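Print this page | E-mail this page

Tundo Arm – Set-up Guide
Section 8: When the arm stalls inside a drawer

Drawer jobs are some of the most satisfying things you can teach this arm, and also where most people meet their first fault 848. It looks dramatic, but you can clear it in a couple of minutes. Work through the steps in order and please don't skip the first one!
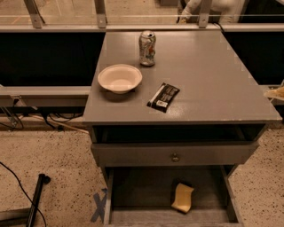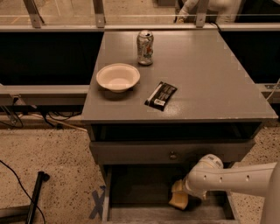
Fault 848 means the arm met more force than it expected and held its position. The motors are still powered, so treat the arm as live even when it is perfectly still. The usual culprit is a drawer depth that was measured with the drawer only partly out. A low drawer, like the bottom one in the grey nightstand, is harder than a high one, as the forearm has to come in under the tabletop line and there is very little room to back out.

CAUTION: Never reach into an open drawer while the status light is amber. A held arm can drop when the fault clears.

1. Press the red stop button. Wait 20 seconds.
2. Support the forearm with one hand from underneath. Keep your fingers away from the elbow joint.
3. Turn the release key to position 2. The arm will go slack.
4. Lift the gripper straight up until it is clear of the drawer front, then swing it out to the side.
5. Check the gripper pads for splits or loose edges. Replace both pads if either one is damaged.
6. Pull the drawer out to its stop and measure the inside depth again. Enter the new figure under Kirkwood > Furniture > Depth.
7. Turn the key back to Run and set the speed to 55 per cent for the first try.

NOTE: If you keep things on top of the furniture, such as a bowl or a drink can, take them off before step 4. Birgit Eichhorn on our test bench has mopped up enough soft drink to insist on this one.

NOTE: Floor marks are wonderful. Put down a tape X beside the furniture and check it before every run – a nightstand that has crept sideways by a finger's width will bring 848 straight back.

If the fault returns at the lower speed, stop there and do not raise the force limit. Save the log (Menu > Log > Save) and send it to Elis Nicholas at Pinance service, along with the new depth figure.

Section 9: Changing the gripper pads

Revised 27/05/2020
Pinance Service Desk – contact us through your dealer | © Pinance | Back to top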